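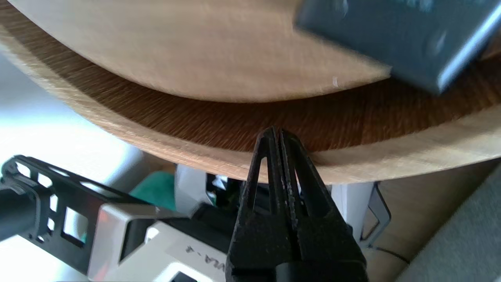
Round at the rim, with the darker streaky wood further in.

Feb 12, 2025

So the bedside table saga is over, or as over as anything gets in this flat, and since three of you have asked what happened after I moaned on here in November, you're getting the whole thing. Put the kettle on, it's a long one about a small piece of furniture.

For anyone new, the spare room had a bedside table I never liked. It was a square thing I'd carted through two moves, with a corner at precisely the height of my hip, and every time I went in to change the sheets I came out with a bruise. My aunt Raymonde stayed for a week in the autumn and she got one too. She didn't complain (she never does), but she did stand in the kitchen rubbing her leg and say, "Have you thought of something round?"

I had not thought of something round. After that I thought of very little else!

The trouble with round bedside tables is that most of them are just a tray on a stick. Lovely in a photo, hopeless for a guest. Where do the tissues go, and the book, and the earplugs, and the packet of tablets you don't want sitting out next to your water? I wanted round AND a drawer, and I wanted it in a light wood, as the floor in there is brown enough already. I looked at Brøndum on the ring road, where the chap kept steering me towards a white one. I looked online until my eyes hurt. Then Niloufar Daneshvar, who I know from choir, mentioned that she was clearing out her mother's place in Tralholm and there was a light oak thing with a curvy drawer that I could have for 225 kroner if I came and got it myself.

I went that same afternoon. It fitted across the back seat of the car with a blanket round it and I drove home like I had a cake in there.

I do love it. The top has a raised lip all the way round, so it's a bit like a shallow tray, and a pen can't roll off and vanish under the bed. The grain is straight and quite fine, and where the wood curves you get all these little streaks running along it that change as you walk past. I spent a silly amount of the first evening just running my thumb round the edge. I gave it a wipe with a barely damp cloth and then a dry one, and that's all the cleaning it's had. Ingvar next door told me to oil it. I looked it up and it's veneer, so I'm leaving well alone until somebody who knows more than Ingvar tells me otherwise. (Sorry, Ingvar.)

The drawer was a different matter.

It stuck. It didn't stick all the time, which would have been easier to deal with, it stuck when it felt like it. You'd pull it and it would glide out like butter, and then the next time it would come halfway and dig its heels in, and you'd end up lifting the whole table by its drawer. A guest in the dark, feeling for her glasses, does not want that. I rang Niloufar and she laughed and said her mother used to hit it.

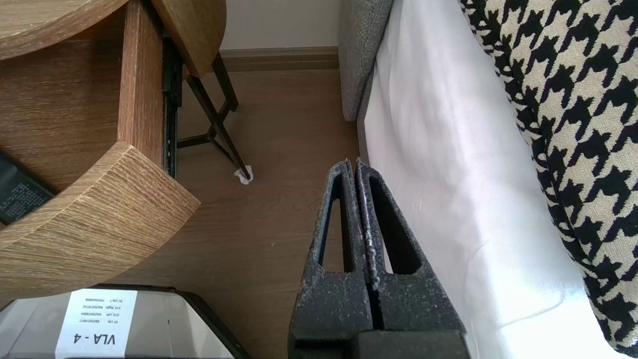 Drawer runner in view, and the little white felt pad down by the floor.

I didn't fancy hitting it. I had it open, then shut, then open again, and got down on the floor with a torch. What I found was fluff. An astonishing amount of fluff, grey and felted, packed into the slots on the runner, plus one grain of what I think was rice. How does rice get into a bedside drawer? I've been turning that one over ever since.

If you've got a drawer doing the same, here's what I did. I took everything out, pulled it as far as it would go, and ran an old dry toothbrush up and down the metal, both sides, then the thin nozzle of the hoover. Then I did it all over again, as the second go brought up nearly as much as the first. I was going to put some sort of spray on it, and I had the can in my hand, but my friend Birthe Lauritsen (who has fitted more kitchens than I've had hot dinners) said oily stuff only gives the next lot of fluff something to cling to. She told me to leave it clean and try it for a bit. I left it clean. It's been behaving beautifully, and I've been in there opening and closing it for no reason whatsoever.

While I was on the floor I had a look at the felt pads as well. One of them has gone crumpled and it's annoying me. I bought a sheet of stick-on ones from the hardware shop and cut them to size with the kitchen scissors, and the first ones I did were fine, but by the last I was rushing and wanted my tea, and you can tell. A felt pad wants pressing down hard, on a clean dusted surface, and then it wants leaving alone overnight. I know this. I have told other people this. I'll redo it at the weekend, or I'll write on here in June that I still haven't.

Next question was what to put on it.

I'm fussy about spare rooms. When I was first living on my own I stayed in a lot of other people's, and the ones I remember kindly were the ones where somebody had thought about what you'd need at two in the morning. A light you can find without getting up. Somewhere to put a glass. A socket that isn't behind the wardrobe! My friend Noémie Maillard has a spare room with a tin of shortbread in it, and I'd happily move in.

But I wanted one odd thing in there too, and the odd thing is the phone.
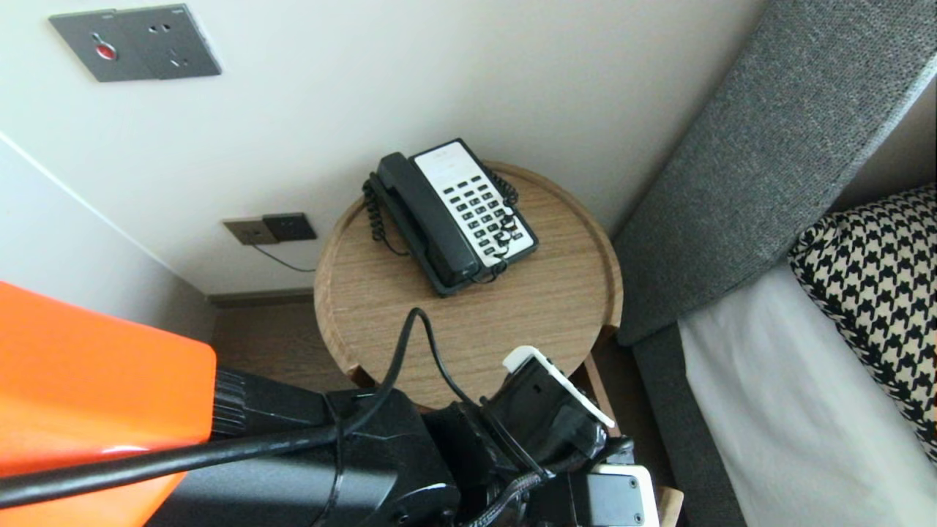 The phone in its corner, next to the bed.

I know. A telephone with a curly cord, in this day and age. My nephew asked me where the screen was. But I've always been fond of them, the weight of the handset and the way the cord ends up in a knot however careful you are with it, and there's something about having one next to a bed that makes the room feel like a small hotel. The kind with a proper key and somebody downstairs frying eggs. Raymonde picked it up the minute she saw it, listened very seriously and said, "Room service, please." She then told me what she wanted for breakfast, so I suppose I walked into that.

I set it at an angle at the back, up against the wall side, so there's space in front for a glass and a book. I did try it bang in the middle and it looked like a museum piece. If you've got something bulky to go on a round table I'd say push it back and turn it a bit, and don't try to line it up with anything. There isn't anything to line it up with. It took me most of an evening to accept that.

The black and white cushion, for those who'll ask, is houndstooth and I've had it for years. It used to live on the sofa, where it looked wrong with everything, and against the grey headboard it has suddenly come into its own. I nearly gave it away in the autumn! The headboard is a woven sort of fabric with a bit of texture to it, and with plain white bedding it all seemed a touch office-like until the cushion went on. My mother always said a bed needs one thing on it that argues with the rest. She had a crocheted parrot on hers, so make of that what you will.

Cables are still a sore point. There's a thin black one that comes from the wall down low by the skirting and wanders off behind the table, and I can't decide whether to clip it or ignore it. Clips would mean sticking something to the skirting, and I've had bad luck with sticky things and skirting. Birthe says ignore it. Ingvar says he has a whole bag of clips I could have. I expect I'll end up with the clips, mostly to be neighbourly after being rude about his oil.
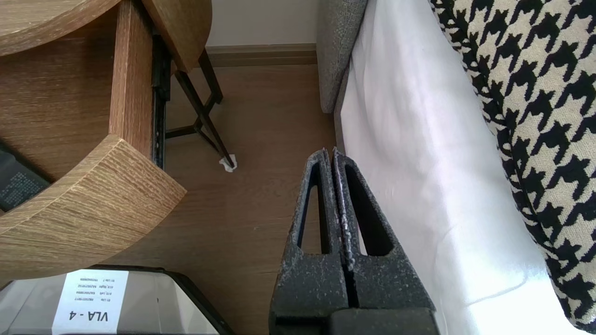
And then there's the inside of the drawer, where I had to be strict with myself. I am a person who sees an empty drawer and hears it calling out for batteries and old receipts. Within a day of getting the table home there were 4 takeaway menus in there and a tape measure. All of it came out again. My rule now is that whatever goes in has to be something a guest might want and might be too polite to ask for. So earplugs, a packet of tissues, a pencil, a spare phone charger and the wifi password on a card in large writing (Raymonde's request, she was up till all hours last time with her glasses pushed up on her head, typing it in wrong).

It still has to leave room for the guest's own bits, mind. It's a curved front, so the drawer isn't the shape you think it's going to be, and things that ought to fit along the side don't quite. I tried one of those bamboo dividers from Brøndum and it was square, obviously, and left a silly crescent of nothing at the front where everything slid to. Back it went. If anybody knows of a divider made for a rounded drawer, please leave a comment, I'll be so grateful. Otherwise I may try cutting one out of stiff card and covering it with the leftover wallpaper from the hall, which sounds like exactly the sort of job I start at nine at night and regret.

The old square table has gone to Niloufar's son, by the way, for his student room. I did warn him about the corner. He's taller than me, so with any luck it'll only get him in the thigh.

Next visitor is Raymonde again, for 5 nights, and she's already asked if room service will be running. I've bought shortbread.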